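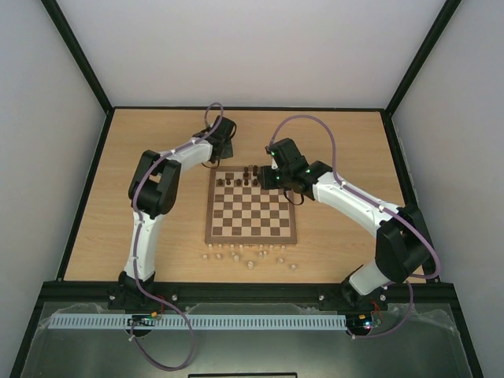

Hi Noémi, I owe you the October report on the Tunow lunch program, so I'm going to write it the way I'd tell it to you over coffee and you can pull out what you need for the board. The big item first: the new kitchen passed its inspection, and we've been cooking in it since the second week of the month. We've also started keeping the dining room open after the plates are cleared, for anyone who doesn't feel like going straight home. A chessboard on a light wooden tabletop is plenty to keep two people in their seats for another hour, and the ones who don't play like to stand behind them and give bad advice. I'd like to keep doing that through the winter if the heating money allows (more on heating further down, sorry).

Meals. We're serving 80 lunches a day, up from where we were over the summer, and the room seats 100, so there's still some slack. Soup days are the busiest by a mile. Fish days are quiet and I've asked Régis to cut back on them. He's not thrilled! He did the whole menu plan through spring and fish was kind of his thing, but we threw too much of it out and I couldn't keep looking at it.

The kitchen. The Lemaire range is in and working. The dishwasher from Bidex came with the wrong drain fitting, and we washed everything by hand for six days while they sorted out a replacement. They didn't charge us for the second visit. One of the cold room shelves is still missing and I've written to them twice. I'll keep you posted, but it isn't holding anything up.

Home deliveries. This is the part I'm least happy with. We planned on six routes and we're running four. Manaia has been driving the long one out past the reservoir herself, on top of the ordering, and I don't want her doing both much longer. Two people have asked about the driver job and I'm meeting them next week. If neither works out I'd like to move a little of the printing budget over to pay for extra hours. Could you let me know if that needs a formal request or if an email will do?

Money. We're under on food, mostly thanks to the produce deal Raffaele worked out with Prudura, who now drop off twice a week and take the crates back. We're over on utilities. The old boiler eats gas and the back door doesn't close right, so we're heating the parking lot a bit. I got a price for a new door and I'll send it separately with the receipts.

What people tell us. Mostly they want bigger portions of potatoes and less music. Noémie put a notebook by the coat rack and it's filling up nicely, including a long running argument between several hands over whether the rice pudding should have raisins. We now make it both ways.

Next month I want to get the fifth route going, finish the allergy cards, and have the door fixed before it gets really cold. The spreadsheet is coming in a second email, as soon as I find the last gas bill.

Thanks for being patient with me on the dates!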